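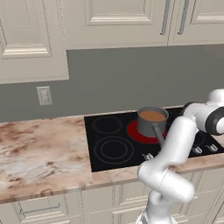
Keir Cowie wrote back to our last report that a planner which only works when the simulator tells it where the pan is has not been shown to plan anything, and he asked that we say so before asking for more money. I agree with him, so I'll start there.

Progress report, Drumstead motion planning work
30 Jan 2019
Prepared by Mei Holloway

Since September we have run 170 simulated trials of the stove task: reach over the cooktop, take the saucepan by its handle, move it off the lit burner. The planner returned a path in 115 of them. I would not read much into that. A returned path means no collision in the model, and the model has no liquid physics. The sauce in the pan is a flat disc that cannot spill.

With the true pan position replaced by our own pose estimate, on a separate set of 37 trials, 27 still gave a path. Mizanur thinks this is encouraging. I think the set is too small and the lighting never changes.

The handle is the weak point. When the arm's own link blocks the view of it, the estimate drifts and the tracker reports high confidence anyway. Mizanur has a fix in review. I have not seen it hold up yet.

The new path viewer is finished and does save us time.

Not started: tests on the real arm at Tovside. We had promised these for this period. The driver still drops commands under load, and I don't want to give a new date until it stops.

Spending is on plan.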